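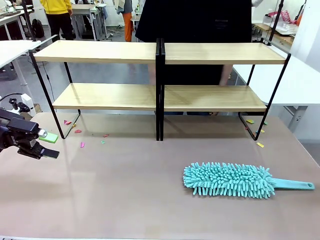
A shelf should be emptied before it is cleaned. I mean completely, with everything off both tiers, and I have argued about it with my sister in Ollby for years. She dusts round things. It takes her four minutes and leaves a grey ring wherever a jar has stood.

Start at the top board and finish with the table or floor beneath, where the bits of paper end up. A microfibre duster with thick, shaggy fingers is good for boards and thin metal legs. I would not use spray on pale wood.

Erlinda Lagman, who let me the flat in Stistley, cleared her shelves every Sunday. I think once a month is enough. Put back only what you use, and leave the rest in a box until May.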